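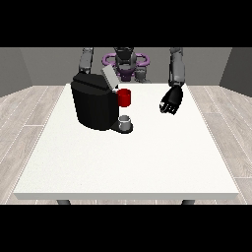

关于我们

Telura 是一家以冷凉产区白葡萄酒为主业的酒庄，业务包括葡萄种植、酿造、灌装以及面向同业的小批量代酿。酒庄建筑和主要地块位于 Valside 山谷北侧，另有两处地块分别称为 Vondamwood 和 Niskanen。三处地块的土壤、坡向和成熟节奏各不相同，采收、压榨和发酵均按地块分开进行，调配在次年春季完成。

本页说明地块条件、种植方法、酿造流程、检测与品评制度，以及代酿和参观的有关规定。产品价格、库存和经销商名单请查阅相应页面。

产区与地块

Valside 山谷呈东西走向，谷底有一条常年流水的小河。葡萄园位于谷底以上的缓坡和中坡，酒庄不在谷底种植，因为春季夜间冷空气沿坡下沉并在谷底滞留，霜冻频率明显高于坡地。酒庄所在位置的海拔为543米。生长季昼夜温差大，酸度保留较好，但糖分积累偏慢，遇到多雨的九月时需要在成熟度和灰霉风险之间作出取舍。

Valside 主地块朝南偏东，表层为砂壤土，夹杂片岩碎块，下层为风化程度较高的片岩。排水快，春季升温早，萌芽通常早于另外两处地块。干旱年份，坡顶几行会出现基部叶片黄化，幼树尤其明显。该地块种植雷司令和少量白皮诺，原酒香气偏向柑橘和白色花朵，酸度线条较直，陈放后出现燧石类气味的比例较高。

Vondamwood 地块紧邻一片混交林，名称即来自这片林地。土壤为黏壤土，含石灰质，保水能力强，雨后机械难以进入，行间作业要等到土面可以承载轮胎为止。地块共81行，行向为南北。林地在西侧形成遮挡，午后日照提前结束，果实成熟期比主地块推迟，果皮较厚。种植品种为霞多丽和灰皮诺。林缘的鸟害和野猪危害需要长期防范，转色后全部覆网，外围架设电围栏，夜间每班巡查一次。

Niskanen 地块面积最小，位置最高，共有3818株葡萄，全部为雷司令。土层薄，根系下扎受母岩限制，树势弱，单株负载量必须严格控制。该地块风大，病害压力低，喷药次数是三处地块中最少的，但花期遇冷风时坐果不良，年际产量波动很大。坡度不允许拖拉机横向行驶，剪枝、绑蔓、疏果和采收全部由人工完成，果筐用轨道车运至坡底。

砧木与更新

砧木按土壤选择。Vondamwood 的活性石灰含量较高，早期定植的一部分砧木耐石灰能力不足，多年来持续出现缺铁失绿，现已分批挖除并换种。更新时先休耕两个生长季，期间播种禾本科与豆科混合绿肥，秋季翻压，取土检测线虫后再定植。Valside 和 Niskanen 使用的砧木以耐旱为首要条件，定植初期允许滴灌，进入正常结果期后停止。

缺株补种使用同一品系的苗木，并在株旁做标记，补种株在结果的头两年单独采收，不进入单一地块酒。接穗来源于自有母本园和两家有资质的苗圃，入园前逐批检测卷叶病毒和扇叶病毒，任何一株呈阳性，该批退回。

种植管理

整形方式以单居约和双居约为主，依树势决定。冬季修剪从一月下旬开始，先剪高处和晚萌芽的行，谷侧易受霜害的行留到最后，借推迟修剪来推迟萌芽。剪口避免集中在主干同一侧，直径较大的伤口保留一段干桩，不贴主干平剪，以减少木质部坏死对液流的影响。剪下的枝条无病害者就地粉碎还田，有枝干病害症状者运出园外焚烧。

行间采用隔行生草。生草行在开花前刈割一次，之后视降雨决定。清耕行在春季浅耕，深度控制在不伤及表层吸收根的范围。行内杂草以机械除草为主，Niskanen 地块使用手锄。三处地块均不使用除草剂，这项规定自建园起没有变更过。

叶幕管理的重点是果穗区通风。坐果后摘除晨照一侧的基部叶片，午照一侧保留，防止日灼。灰皮诺果穗紧密，在封穗前进行半穗处理，剪去下半段。疏果在转色初期进行，标准为每个结果枝保留一穗，弱枝不留果。

病害防治以霜霉病、白粉病和灰霉病为主要对象。每处地块设有一个气象站，记录气温、相对湿度、叶面湿润时长和降雨量，数据用于判断侵染条件是否成立。铜制剂和硫制剂交替使用，铜的年度总用量逐次记入台账，达到内部上限后即停用，该上限低于当地法规的限值。喷雾器在每季开始前校准，校准记录保留备查。

采收

采收日期由成熟度取样决定。取样从转色完成后开始，起初每周一次，临近采收改为隔日一次。取样路线固定，每行从两侧、不同高度取果粒，行首行尾的植株不取。检测项目包括可溶性固形物、总酸、苹果酸、pH 值和可同化氮，同时由种植组和酿造组各自咀嚼果皮与种子并填写记录表。两组意见不一致时，加测一次，不以平均值代替判断。

所有地块均为人工采收，比例为100%。采收从清晨六时开始，气温升高后停止，当日未采完的行留待次日。果筐容量小，堆叠时不压果。灰霉果在园内剔除，入厂后在振动台上再次分选。雷司令允许保留极少量的贵腐果粒进入晚收批次，干型批次一律剔除。

下雨时不采收。雨停后至少等到果面自然干燥，Vondamwood 地块还要等土面恢复承载能力。多雨年份因此出现过整块地推迟一周以上的情况，损失按批次计入当年年报。

压榨与澄清

果实入厂后先进冷库，果温降到设定值再进压榨机。霞多丽和雷司令多数采用整穗压榨，灰皮诺除梗后短时浸皮，浸皮时间根据果皮颜色和酚类检测结果确定，颜色过深时取消浸皮。压榨程序分段升压，各段之间的翻转次数尽量减少，以控制悬浮物。

自流汁、轻压汁和重压汁分开收集。分界点由电导率和品尝共同决定，电导率上升到设定值之后的汁液一律归入重压汁。重压汁不进入地块酒，单独发酵后用于基础款，或交付蒸馏。

澄清方式为低温自然沉降，时间通常为一夜，浊度达到目标区间后转罐。浊度过低会使发酵后段乏力，过高则容易产生还原性气味，因此每罐转罐前后均测浊度。酒泥含量高的底部汁液经旋转真空过滤回收，并入重压汁。压榨阶段的二氧化硫添加量取决于果实健康状况，Niskanen 果实健康的年份可以不添加。

发酵

发酵容器包括不锈钢罐、大型旧橡木桶和少量陶罐。不锈钢罐配夹套控温，用于雷司令和白皮诺；旧橡木桶用于霞多丽和一部分灰皮诺；陶罐目前仍处于对比阶段，批次不单独装瓶。

Valside 和 Vondamwood 的原料使用商业酵母与自然启动两种方式，各占一部分罐。自然启动的罐先在园内制作酒母，采收前几天取少量健康果实破碎，置于清洁容器内起酵，经显微镜检查和挥发酸检测合格后接入。不合格的酒母整桶弃去。Niskanen 原料全部自然启动，启动慢，有的年份要到采收后第二周才见明显产气，这期间罐顶以惰性气体保护。

发酵温度每日早晚各记录一次，密度每日测一次，降到低密度区间后改为测还原糖。营养盐分两次添加，用量按可同化氮的实测值计算，不按固定配方。出现还原味时先以闭式循环处理，处理后仍不改善，再考虑少量通氧。硫酸铜只在前两步均无效时使用，并在成品中检测残留。

雷司令不进行苹果酸乳酸发酵，发酵结束后降温并调整二氧化硫。霞多丽依当年酸度决定全部或部分进行，部分进行时按桶分开，不在同一容器内中途阻断。灰皮诺通常不进行，酸度极高的年份例外。

陈酿与调配

发酵结束后，雷司令带细酒泥静置到次年三月，期间不搅桶。霞多丽带酒泥时间更长，搅桶频率由品尝决定，入冬以后停止。橡木桶不使用新桶，最年轻的桶也已装过数个年份。桶的清洗只用热水和蒸汽，空桶以硫片保护，每次入酒前逐只闻桶，有霉味或乙酸气味的报废。

添桶所用酒液来自同一地块、同一品种。空桶高度每周检查，夏季缩短间隔。酒窖湿度通过喷雾和通风共同维持，湿度偏低时桶内蒸发增加，偏高时桶箍和桶盖附近出现霉斑，两种情况均有记录和处理程序。

调配在春季进行。先对所有罐和桶作盲品分级，再由酿造组提出三个以内的方案，按比例制成小样，静置后复评。地块酒只使用对应地块的原酒，村级酒可以跨地块调配，但不外购原酒或果实。达不到标准的年份，地块酒不装瓶，原酒降入村级酒。Vondamwood 的单一地块灰皮诺曾连续两个年份未装瓶，原因分别是雹灾和成熟度不足。

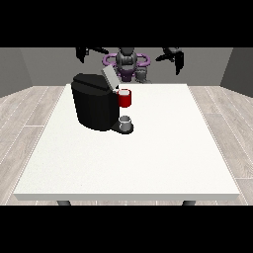
品评制度与酿造记录同时建立，凡涉及分级、调配和放行的品评一律采用编码盲品，酒样由不参加评分的人员准备。同一场次的酒样温度一致，杯型一致，倒酒量以量杯控制。评分表分为外观、香气、口感和缺陷四栏，缺陷栏单独统计，任何一名评委写明缺陷名称，该酒样必须复检。外观一栏对背景要求较高，雷司令与灰皮诺的色调差异很小，带色的桌面会使浅黄与浅铜色难以区分，因此我们为品评环境选定的配色与图中一致：白色哑光的长方形台面，灰色墙面，浅灰色木板地面。光源为固定色温，品评期间不使用香氛、不供应咖啡。每场酒样数量设有上限，场次之间强制休息，当天的评分在全部场次结束之前不予公开。

稳定、过滤与灌装

蛋白稳定以膨润土处理，用量通过逐罐小试确定，取通过热稳定试验的最低用量。酒石稳定以低温处理为主，处理后做电导率下降试验，未通过的延长低温时间。霞多丽不做低温处理，瓶中可能出现酒石结晶，背标上有相应说明，结晶不影响饮用。

过滤方式按酒款确定。含残糖的雷司令必须经过除菌级膜过滤，膜在使用前后均做完整性测试。完成苹果酸乳酸发酵的干型霞多丽只做粗过滤。灌装线具备抽真空和充惰性气体功能，每班开始前和更换酒款后检测溶解氧，首批瓶若超过限值则回罐。

封口使用螺旋盖和天然软木塞两种。螺旋盖用于雷司令、白皮诺和基础款，垫片的透氧率按酒款选择。天然软木塞只用于霞多丽地块酒，每批到货抽检水分、尺寸和三氯苯甲醚，不合格批次退货。每个灌装批次留存样瓶，存放在恒温库内，分别在装瓶后半年、一年和三年开瓶检测，此后视剩余数量安排。

实验室

酒庄实验室承担日常检测，项目包括酒精度、总酸、挥发酸、还原糖、苹果酸、乳酸、游离与总二氧化硫、浊度、溶解氧以及微生物镜检和平板培养。农药残留、重金属和生物胺送外部实验室检测。仪器按计划校准，标准溶液标注配制和失效时间，过期即弃。每年参加实验室间比对，比对结果出现偏离时，自上次合格比对以来的相关数据逐一复核。

检测数据以批次编号关联到地块、采收日和容器。自建园以来累计建立的批次档案为543份以外另行编号的旧档不计入现行系统，旧档为纸质，只供内部查阅。

代酿服务

Telura 在产能允许时接受同业代酿，范围限于白葡萄和用于桃红葡萄酒的红葡萄。委托方应在七月底以前提交预估数量、品种、地块资料和喷药记录。最后一次用药与采收之间的间隔不满足要求的果实不予接收。入厂果温过高、灰霉比例超标或混有叶片杂物的，可以拒收或要求委托方在现场分选，分选费用由委托方承担。

代酿批次使用独立容器，不与自有批次混合。不足一罐的数量安排在小型可变容积罐内，最小接收量见代酿合同附件。委托方可以选择酵母、浸皮时间、发酵温度和陈酿容器，但卫生标准、二氧化硫上限和放行检测由我方规定，不因委托方要求而放宽。发酵期间每日数据通过邮件发送。装瓶前须由委托方书面确认小样，逾期未确认的，仓储费按合同计算。

水、能源与副产物

清洗用水占酒庄用水的大部分。罐体和管路清洗采用分段回用，末次冲洗水用作下一次的首次冲洗水。废水进入沉淀池和植物湿地处理后排放，排放口水质定期取样。采收季有机负荷高，沉淀池前增设曝气，采收结束后拆除。

制冷是主要的电力支出。发酵罐夹套和冷库共用一套冷水系统，余热用于洗桶热水。厂房屋顶装有光伏板，采收季发电量不能覆盖用电高峰，差额由电网补充。

葡萄皮渣与果梗混合堆肥，翻堆至温度稳定后施回 Vondamwood 和 Valside 地块。Niskanen 坡陡，运输不便，只在更新定植时施用。酒泥交由蒸馏厂处理。玻璃瓶采用轻量型号，纸箱不覆膜，内衬为模压纸浆。

参观与联系

参观须提前预约，采收季和灌装日不接待。参观路线包括 Valside 主地块下部、压榨区和酒窖，Niskanen 地块因坡度原因不对外开放。Vondamwood 地块在覆网期间只能在林边道路上观看，电围栏通电，请与其保持距离。进入酒窖者请勿使用香水，窖内温度较低，地面湿滑，应穿着平底防滑鞋。

品尝收费，购酒后按数量抵扣。未达到法定饮酒年龄者可以随行参观，不提供酒样。自驾来访者请使用庄园东侧停车场，大型客车须在谷底公路旁停靠，由酒庄车辆接驳。

代酿咨询、技术资料索取和样品申请请通过网站表单提交，并注明品种与年份。种植和酿造方面的实习岗位每年春季公布，岗位要求以公布内容为准。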